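Servicio de alimentos en habitación
Unidad 3. La bandeja de merienda sobre la cama: composición, reparto de pesos y retirada

1. Objeto de la unidad

Se estudia el servicio de una merienda fría cuando no hay mesa auxiliar disponible y la superficie de apoyo es el propio colchón. Quedan fuera las bebidas servidas en taza, que corresponden a la unidad siguiente. Se supone conocida la nomenclatura de lencería y menaje de las unidades anteriores.

El colchón es un apoyo deformable. Toda carga colocada sobre él produce un hundimiento local, y dos cargas próximas se inclinan una hacia la otra. De ahí que el recipiente deba ser rígido, de fondo plano y con paredes continuas en todo el perímetro. 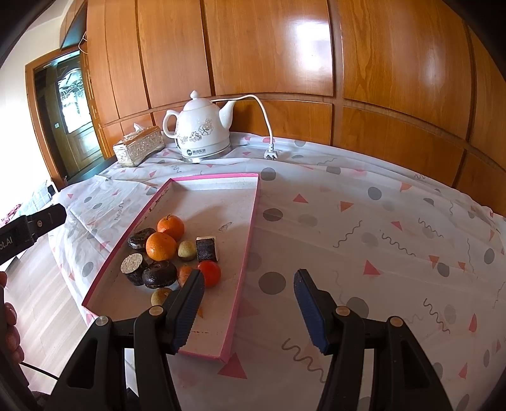
Apuntes de Hortensia Riquelme
Revisión de Elba Jara. Versión de enero

2. Recipiente

Para una sola persona se emplea una bandeja rectangular alargada. El color claro del fondo facilita la detección de migas y restos de azúcar. El borde de color contrastado ayuda a localizar el límite de la pieza sobre una sábana estampada, donde un borde blanco se confunde con el tejido.

En los ejercicios se trabajará con el modelo Masar o con el Londum, indistintamente. El primero tiene la pared algo más alta; el segundo se apila mejor. La carga total admitida en esta unidad es de 1000 g, bandeja excluida.

3. Composición

Fruta entera con piel: mandarina, preferible a la fruta cortada por ausencia de jugo libre. Se sirve sin pelar. El pedúnculo corto se conserva.

Bollería: piezas pequeñas, de consistencia firme. Las piezas cortadas se colocan con la sección hacia arriba para que el relleno o la miga no toque el fondo. Las coberturas brillantes se orientan igualmente hacia arriba y sin contacto con la fruta.

Las piezas esféricas ruedan. Se disponen contra una pared o contra una pieza de base plana que haga de tope. Agruparlas todas en un extremo es admisible si la bandeja queda horizontal; se comprueba apoyando un nivel de burbuja en el borde largo.

4. Reparto de pesos

Ejercicio resuelto. Una bandeja contiene fruta y bollería con un peso conjunto de 497 g, medido en la balanza Salter del aula. Todo el contenido está en la mitad próxima al usuario. Determinar la corrección necesaria.

Solución. El peso es casi la mitad del máximo admitido, de modo que no procede retirar piezas. La corrección es de posición: se desplaza una pieza esférica hacia el centro y se vuelve a leer el nivel. Si la burbuja sigue fuera de las marcas, se alisa la sábana bajo el extremo hundido antes de mover una segunda pieza.

5. Retirada de piezas

Las piezas se extraen de una en una y en vertical. El arrastre sobre el fondo deja marcas y empuja las piezas contiguas. La mandarina se toma por los lados, a la altura de su diámetro mayor, con presión simétrica y sin tirar del pedúnculo. 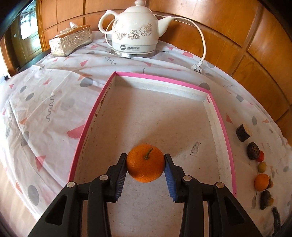

Una vez vacía la bandeja, se examina el fondo con luz lateral. Se distinguen dos tipos de defecto: la mancha, que desaparece con paño húmedo y detergente neutro, y el roce, que permanece. Ambos se anotan por separado en la ficha de menaje. Una bandeja con roces superficiales sigue en servicio; con grietas, se da de baja.

6. Lencería

La sábana bajera ajustable debe quedar tensa antes de apoyar la bandeja. Las arrugas actúan como cuñas y alteran la lectura del nivel. Sobre tejido estampado se revisa la zona con la palma de la mano además de la vista, pues las migas pasan inadvertidas entre los motivos pequeños.

7. Lectura y trabajo para la próxima sesión

Paredes, Manual de servicio doméstico, edición de 1905, capítulo sobre bandejas. Interesa la terminología; las indicaciones de limpieza están superadas.

Entregar la ficha de menaje de una bandeja, con su peso en vacío, el peso cargado y la lectura del nivel antes y después de la corrección. Los pesos se expresan en gramos, sin decimales.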